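Gallery: The Break Area and Small Meeting Rooms

Skokico moved into the second floor of the McAlister building in April. The move took two weekends, and most of the first one went to carrying tables. We kept a record of the smaller rooms as they were set up, and this page collects the notes on the everyday things in them – tables, chairs, bins, cups and the rest. The larger offices and the front desk have their own page.

The small rooms are used for short meetings, for lunch, and for anything that needs a table for an hour. They are not assigned to anyone. People bring in drinks and food, and they are asked to clear the table before they leave. 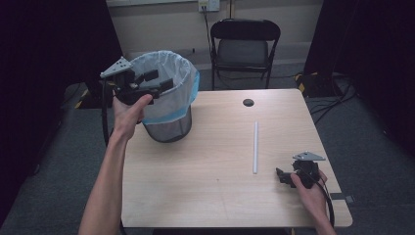

Facilities and Office Services, Skokico

Table with a waste basket and a straw. The basket is black mesh with a white bag folded over the rim. The straw is white plastic and goes in the basket with the other trash. A black folding chair is behind the table.

The tabletop is light wood grain with rounded corners. The round black hole near the back edge is for cords. Please run laptop chargers through it when you can, so that they do not hang over the front where people sit.

Notes on the rooms

Tables. The tables came from the old building. Wipe them with a damp cloth after eating. The spray under the sink in the kitchen is fine for the tabletops, but it leaves streaks on the whiteboards, so use the other bottle for those.

Chairs. We have 56 folding chairs for the whole floor. They get moved around a lot, and by the end of the week there are usually too many in one room and none in the next. If you borrow chairs for a larger meeting, put them back the same day. Folded chairs go in the closet next to the copy room, not in the hallway – the hallway has to stay clear.

Waste baskets. The baskets are all the same kind. Each one is lined with a bag, and the top of the bag is folded down over the outside of the rim so it does not slip in when something heavy is dropped on it. If you change a bag yourself, pull it well over the rim and press it down around the sides. Spare bags are in the kitchen, second drawer. We ordered 700 from Jimport after the move and do not expect to run out soon.

What goes in. Straws, napkins, wrappers and used cups can go in the small baskets. Cans, bottles and clean paper go in the recycling bins by the elevator. Please do not pour drinks into the baskets. The bags are thin and the mesh does not hold anything back, so it ends up on the carpet. Leftover food should go in the large kitchen can, which is emptied every evening. The small baskets are emptied 2 times a week.

Straws and cups. These are kept in the cabinet above the coffee maker. The straws are loose in a jar and the cups are stacked next to them. When the current box of straws is gone we will switch to paper ones.

Outlets. Most of the small rooms have one wall outlet, and it is often full. A power strip can be borrowed from our office. Do not unplug something to make space unless you know what it is.

Whiteboards. Erase the board when your meeting is over. Markers that have dried out can be thrown away; new ones are in the supply cabinet.

The room signs from Prorkis are still on order. Until they arrive, the paper signs on the doors will stay up.

Anything broken or missing can be reported at the Facilities window or by leaving a note in the tray outside it. Write down the room and what the problem is.

Page last updated December 2019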